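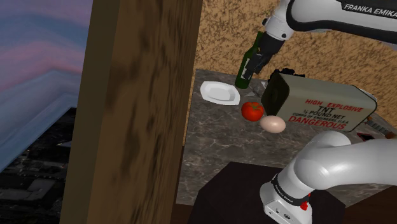
Our open day at Plema was in April, and this page is for the people who could come and also for the people who asked us later what they missed. We had 44 visitors in the small demonstration room, in two groups, and Arif Jayasinghe showed the simulation work on the big screen. In this exercise the Franka arm is in a kitchen with a high view over a city, and the green bottle at the back of the counter has the gripper in front of its label. A tomato and an egg are there too, very close together, and next to them a long box with "HIGH EXPLOSIVE" and "DANGEROUS" printed in red.

**What the groups saw**

Arif explained first how one kitchen is built in software, and then how the same kitchen can be used again with other objects and another light. We have 141 of these arrangements now. Usha Unnithan prepared most of them during the winter, with objects from our Drurkanach library. The arm always has the same base position, but the view can be turned or tilted – this helps us to test if the program depends too much on one angle.

**Questions from the visitors**

Ginette Poulain from Collet wanted to know how long one test takes. On our computers, a full set needs 22 minutes. She also asked if a soft object, for example a ripe tomato, behaves in the simulation like a real one. The answer is no, not yet. We treat it as a hard body, and Usha is working on this point.

**Thanks**

We thank Ludivine Coste, who translated for the second group, and Shiela Castillo from Fisutier, who lent us the screen and the chairs. If you would like to visit in a smaller group, please write to Arif. Afternoons after 2 are best for us, and the visit is free.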